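Apr 30, 2022. Dye bench, Wukwood swatch series, continued from the previous page.

Aim: find out why the second Tonau vat goes dull on cotton after the rinse. Same recipe as the first vat, same stock, same water. The first vat gives a clean mid blue. The second gives gray blue with a greenish cast at the folds.

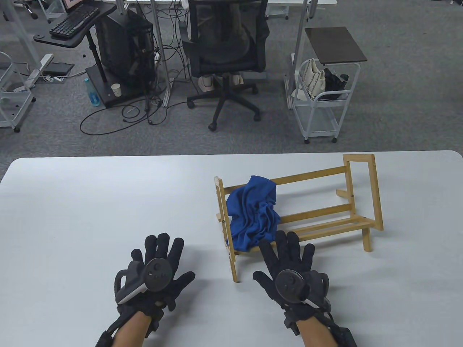

*Page last changed: Apr 30, 2022*

Stock pH checked before use and again after the soda ash. No difference between vats. Bath temperature logged by probe, with the second vat lagging during the ramp. Heater element suspected. Swapped the elements and repeated on swatches 207 and 213. The fault stayed with the vat, so the element is cleared.

Next suspect is the salt. The bag on the second vat is the Akano lot opened in July. It had caked. Ground it, dried it in the oven and weighed it again. It lost 16 g, so every salt addition from that bag has been short. Short salt would explain the low depth of shade. It does not explain the green.

Nazma Gazi thinks the green is iron from the old stirring rod. Plausible; the plating is worn at the tip. Rod withdrawn. Use glass until a replacement comes in.

Swatch 272: dried salt, glass rod, second vat. Depth matches the first vat by eye under the north lamp. Slight green remains at one fold. Compare again after a full wash and press. 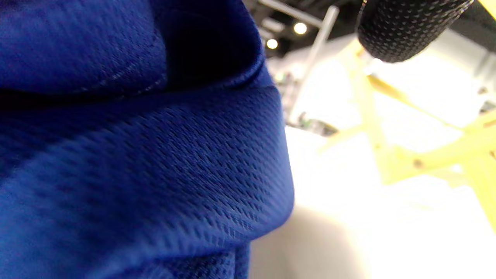 Gayan Hettiarachchi

Notes for whoever runs the next set:

- Weigh salt from the dried jar only. The caked bag is marked and goes to waste.
- Cut swatches on the straight grain. Two of the last batch were on the bias and curled in the bath, leaving streaks that look like a dye fault.
- Soap at the boil, then rinse until the water runs clear. Do not stop at the count on the old sheet.
- Ní Mhurchú method (cold batch, overnight) still untried on this cotton. Needs a lidded tray.

Open: iron test on the rinse water from the second vat. Strips are on order. Hold the rest of the series until they arrive.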